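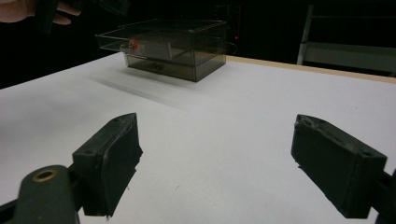 right, week three of learning Greek and I have opinions

the alphabet took me a weekend. I was so smug. then I met the verbs

Periklis Manolakis from the Mitbridge evening class makes us order an imaginary coffee at the start of every lesson and I have now ordered a coffee with no sugar, a coffee with no coffee and, last week, a coffee with my uncle

also "ne" means yes?? my whole brain hears no. I agreed to read out loud twice by accident

flashcards so far: 400. ones I can remember on the bus: maybe the food ones

Rokeya is doing it with me and she's miles ahead because she sings everything. the days of the week to the tune of a carpet advert. now it's in my head too, help

if anyone's got a podcast where they speak REALLY slowly please send it over, the one I'm on might as well be horse racing

anyway homework is ten sentences about my family. my family are all about to become doctors because it's the only job I can spell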